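# Table hosts wanted for the Vemstead repair evenings 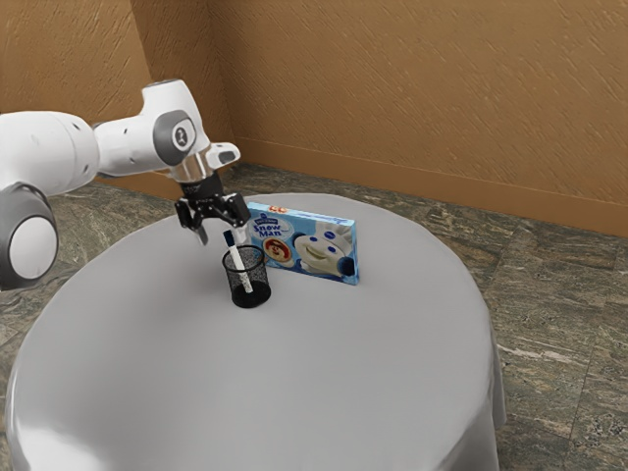 *Cookie box, pen cup and a round table at Vemstead.*

Hi! I run the mending and fixing evenings at Vemstead, and I'm looking for a few more people to host a table this spring. You'd sit with whoever turns up with a ripped coat or a wobbly lamp, write their name on a tag, and help them figure out what to try first. I'd love someone who can darn, but if all you can do is thread a needle and keep a conversation going, please write anyway — I started with less than that.

We meet from 6:30 to 9 in the evening, twice a month, starting in March. Last season 675 things came through the door (81 of them were zippers, so yes, you'll get good at zippers). Pay is $76 an evening, plus supper, and I'll cover your bus fare from Kincaid if you're coming that way.

You'll need to be 18 or older and okay with stairs. Sewing machines stay with us, so leave yours at home. If you have small scissors you really love, bring those!

To apply, send me a few lines about something you've fixed, or tried to fix and made worse. Drop it in the mailbox at 777 Gisamis Street or hand it to me at the end of any evening. I'll get back to you before the end of February, and new hosts sit in on one session (paid) before taking a table.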